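Drestham informs customers about gripper fault in Trokum kitchen arm

7 Nov 2020

Drestham is today informing all customers and partners about a fault in the gripper of its Trokum table arm. The fault was found during kitchen tests at our workshop. No person was hurt, and the company asks owners to follow the simple steps below until the new software is ready.

The Trokum arm is made to pick up and move light objects on a table. In one test it must take hold of a colander, lift it and put it down in another place. During 300 runs of this test the arm reported a good grip 12 times when it did not hold anything. In four of these cases it then continued with the full lifting movement and pushed other objects across the table.

A colander is a difficult object for the arm. Its wall is full of small holes, and it can also give strong reflections. Our engineers believe that the wrist camera in some positions takes a reflection for the edge of the object. The gripper then closes too early, and the control program accepts the small resistance in the finger joints as a grip. The second part is the real fault, and it is the part we will correct first.
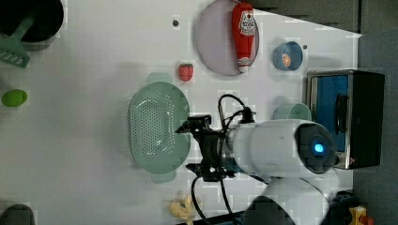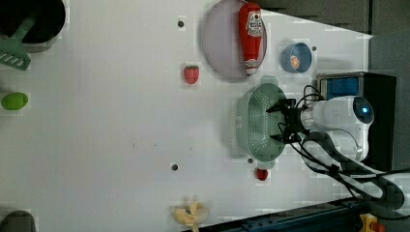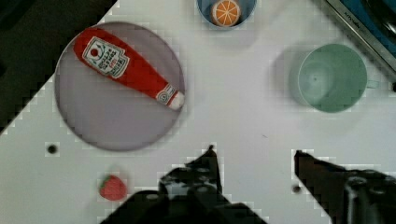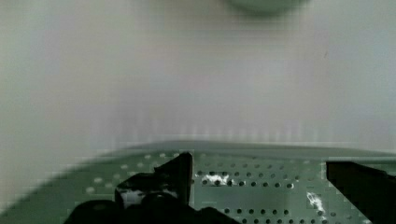
Photos: Drestham. The Trokum arm at the test table, with two overhead views followed by two views from the wrist camera. Free for use in news reports if the source is named.

"We sell this arm to people who work close to it, so a wrong signal from the gripper is a safety matter for us, also when the object is only a toy strawberry," says Ngọc Tăng, head of testing at Drestham. "I would like to thank the two customers who wrote to us about the same behaviour. Their reports helped us to repeat the fault in our own workshop."

What owners should do now

Please set the arm to the slow speed in the Safety menu. Keep hands away from the table while the arm is moving, also after the program shows the message "Grip OK". Do not use the arm with glass, knives or hot liquid. If the arm starts to lift with open or empty fingers, press the stop button and send us the log file of that day.

Arms which are used only with the Marciniak suction head are not affected, because they have a different sensor - the owners of these do not need to do anything.

The new software, Histance 2, will compare the camera picture with the position of the fingers before every lift. If the two do not agree, the arm will stop and wait for the user. It will be sent to all owners in January without cost.

"The arm will be a little slower after the update, and we accept this," says Teodor Halvorsen, managing director. "Customers who do not want to wait can return the arm to us and get their money back."

Questions from owners and the press are answered by the Drestham customer office on working days.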